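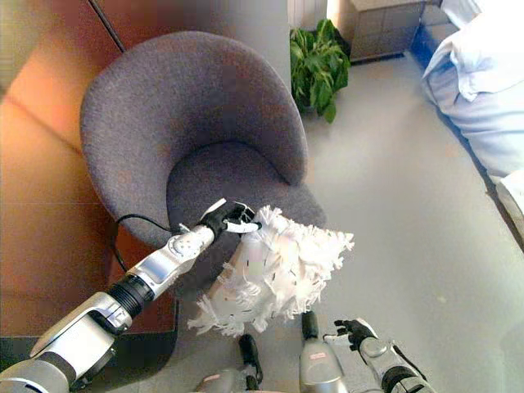
The gray chair corner, 12/5/19

So I finally got around to the corner by the tub chair (my favorite seat in the whole place, and the one that collects everything). I spent 52 dollars on it at the Vanden outlet and dragged it up 3 flights of stairs, and I've never regretted it for a second! The fabric is that thick charcoal kind that looks a bit like felt, and it grabs every bit of white fluff that comes near it. I keep a lint roller in the drawer for exactly that.

Front of the chair, with the white fluffy thing on the floor and the leafy green plant tucked in next to the nightstand. I love how the low rounded arms run right into the seat – so good for curling up sideways with a book.

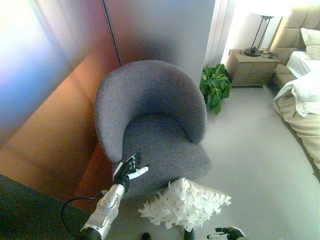 Gilen wrote in to ask whether a chair like this is comfortable for a whole evening, or if the low back gets to you after a while. Mine is fine for a movie, though I do stuff something behind me by the second hour. A firmer cushion would probably do it.

Which brings me to the white cushion! Shaggy fringe around the edges, little black dashes all over the front, and it goes with the gray like nobody's business. The tassels get tangled if you so much as look at them, so I comb them out with my fingers.
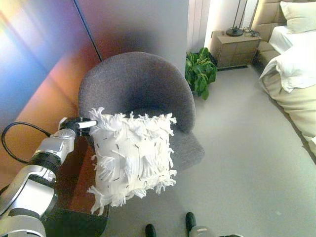

I'm still deciding if it stays on this chair or moves to the bed for the winter. In January I want to swap the lamp too, and maybe find a small throw from Kuteck in a rusty orange. More pictures once that's done.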